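Household robots: where things stand
Feb 1, 2025

Readers who wrote in after our piece on dishwashing arms mostly wanted to know one thing: when can I buy something that does the small jobs? The short version is that you can't yet, at least not for a price or at a speed that makes sense in a normal kitchen. The longer version has moved a little since last April.

Plindberg, which makes packing equipment for small food shops, spent the winter trying a two-armed machine on portioning work. The job sounds simple. Take small dry pieces from a tub, put a set amount in a cup, close the cup, move on. The company ran 300 cups through in its first test and accepted 48 of them without a person stepping in. The rest were short, overfilled or tipped. A second test, also 300 cups, brought the accepted number up to 692 out of – sorry, that figure is for the full run across all tests. For the second test alone Plindberg has not given a breakdown, and we have asked for one.

Speed is the other problem. The machine takes 26 seconds a cup on a good pass. A person at the next bench does it in a fraction of that while talking about something else. 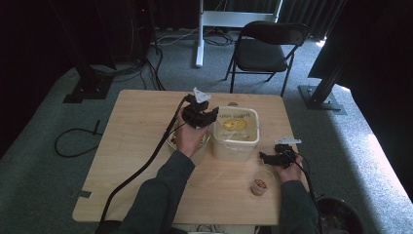 Most of the progress this year has come from the teaching side. Irdale and Orellana both work from demonstrations, where a person does a chore many times over and the software learns from the recordings. The person holds the same kind of gripper the machine will use, one in each hand, so the movements carry over more directly. It is slow and fairly dull work. Small pieces are a good test because they roll and stick, and they do not behave the same way twice. A clear plastic cup with a few reddish-brown pieces in the bottom of it is hard for a machine in two ways: the cup is light enough to knock over, and its sides are see-through, so the software may misjudge where the rim is. Both companies say clear plastic is still near the top of their list of trouble spots.

Orellana thinks sorting and tidying will come before anything that involves pouring. Its current software can pick up a dropped sock or a toy and put it in a bin, and it handles a new room fairly well. Lids are another matter. Screw lids go better than snap lids, which need a firm push in the right spot.

Irdale is more interested in shop floors, where the table stays put and the tubs are always the same size. That cuts out a lot of guesswork. It plans a trial with two bakeries in April, on topping and boxing only.

Clorance, the rental firm, has a waiting list for a home unit but has not set a price or a date. We would hold off on paying any deposit until it does.

If you have used one of these machines at work, write and tell us how it went. We are most interested in the jobs you gave up on.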